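Amcombe clothing bank moves to larger space in Cleltivton

April 3, 2025

The Amcombe clothing bank will reopen next week in the former carpet store on the main street in Cleltivton, ending a search for a new home that started when the lease on its old rooms was not renewed.

The new space has 2000 square feet on one floor, with a loading door at the back and parking for customers on the north side. The old rooms were on the second floor of an office building and could only be reached by a narrow staircase, which kept out many people with strollers or walkers.

Clothing at the bank is free. Visitors do not have to show proof of income or say where they live. Each household can come once a month and take what it needs for the season, including coats, shoes and school clothes. Underwear and socks are given out new, in sealed packs.

The bank gave clothes to 200 households in October, its busiest month on record. Staff said the first cold nights of the fall always bring a rush for coats and children's boots, and that last year the racks were nearly bare by the end of the month.

With more floor space, clothes will now be sorted by size on open racks. In the old rooms, most items were kept folded in bins, and visitors had to ask for a size and wait while someone looked for it.
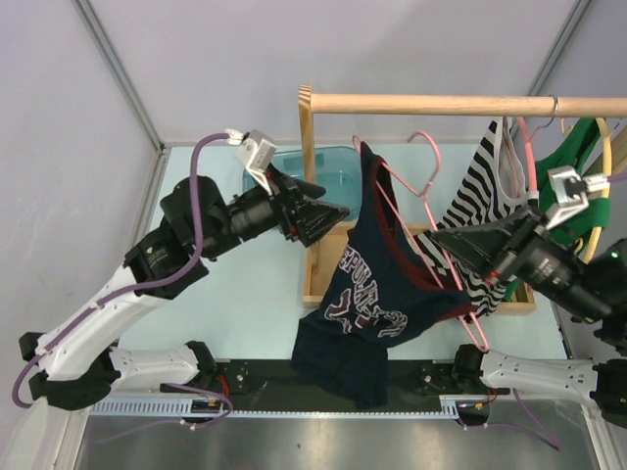

Summer clothes are wanted most at the moment. The bank is short of shorts, light shirts and sandals in adult sizes, and has more baby clothes than it can store. Donations should be clean and in wearable condition, with working zippers and no missing buttons. Items that cannot be given out are sold by weight to a textile recycler, and the money goes toward new socks and underwear.

Donations can be left at the back door on weekdays until 2 p.m. People are asked not to leave bags outside after hours. Several were soaked by rain over the winter and had to be thrown away.

The bank cannot take bedding, curtains, pillows or suitcases. Household goods can be taken to the Zavov thrift store across the street, which has agreed to send over any winter coats it receives.

Rent for the new space is higher than before. The town of Cleltivton will cover part of it for the first year under a grant approved in the winter. The rest will come from donations and from a yearly sale of formal wear, which is held before prom season. Tickets for this year's sale are limited to 100 and can be picked up at the library.

Work on the building is almost finished. The old carpet was removed, the walls were painted and two fitting rooms were added near the front windows. A ramp at the main entrance still needs a handrail, which is due to be put in before opening day.

Bus riders can get off at the post office stop, one block east of the building. The phone number for the bank will stay the same.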